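Who tidies up after the robot?

At Clondis, a catering supplies firm with a test kitchen at the back of its warehouse, the future of kitchen work is being rehearsed with a toy strawberry. I went in March, at the invitation of Simão Valente, who runs the automation trial and is keen for people to see it before they make up their minds. I'm afraid I had half made mine up on the train.

The promise is simple enough. A robot arm learns to pick up, put down and clear away on a play version of a kitchen worktop, and one day it does the same on the real line, where 72 people portion, stack and wash. Valente talks about taking away "the dull bits". I have heard that phrase in a lot of buildings, and the dull bits usually turn out to be somebody's hours.

Plates, pots and pretend fruit have to be laid out for every run, and laid out differently each time. That job belongs to Ilham Naciri, who used to supervise the wash-up.
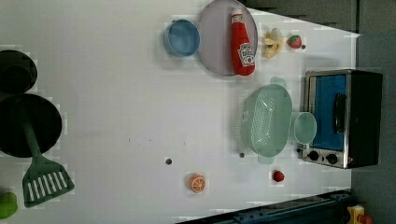
The new job

Naciri's shift starts at 7 am. She puts the ketchup on the plate, or the spatula across the frying pan, notes what she has done and steps back. When the run ends she does it again. The firm wants 4000 runs before it decides anything.

"I was told I'd be training it," she says. "Mostly I set the table."

She doesn't dislike the work. Her hands are better for being out of the sink and she sits down more than she used to. She does miss the talk. In the wash-up there were five of them at a time, and now there is her and a fan heater. Her pay is the same, her title is longer, and her old post has not been filled. The others have shared it out between them, which does not appear in Valente's slides.

What does appear is the view from the gripper, and he is proud of it. From up there the colander sits beyond two dark fingers, with a strawberry off to one side and a great deal of bare white table.
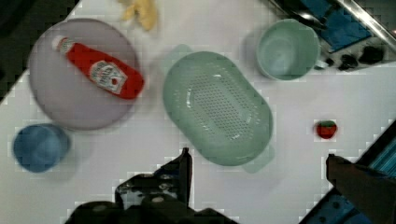
What counts as a success

The software comes from Trorkomon, and its weekly report scores each run as done or not done. Sawsan Shboul, the staff representative, has asked for a third column: how long a person spent putting things right. She has asked twice. Valente says it is coming.

It matters, because a run that scores as done may still have needed Naciri before and after it. Count only the arm's minutes and the thing looks cheap. Count hers and I'm not so sure. The trial's budget has a line of £2820 for props and repairs and none at all for her time, on the grounds that she was being paid anyway.

Valente's answer is that early machines always need looking after. He may be right. But the looking after is work, and if Clondis buys 10 of these arms it will need a good deal more of it, from people it currently plans to describe as freed up.

I stood and watched for most of a morning. The arm is quick enough to blur when it swings over the table, and I can see why visiting managers come away impressed.
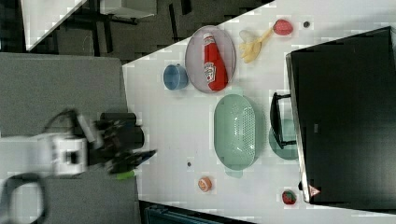 No promises

Shboul is not against the trial. Her members would happily hand over the heavy pans, and she has told the firm so in writing. What she wants is an agreement that nobody's hours are cut on the strength of toy food, and that the people who do the resetting are trained to do the repairs as well, at a repairer's rate.

The firm has offered "ongoing conversation". When I asked Valente whether any jobs would go, he said it was too early to say. When I asked when it would stop being too early, he said after the 4000 runs.

Naciri expects to be there until the last of them. She has asked what she will be doing the morning after, and is waiting to hear.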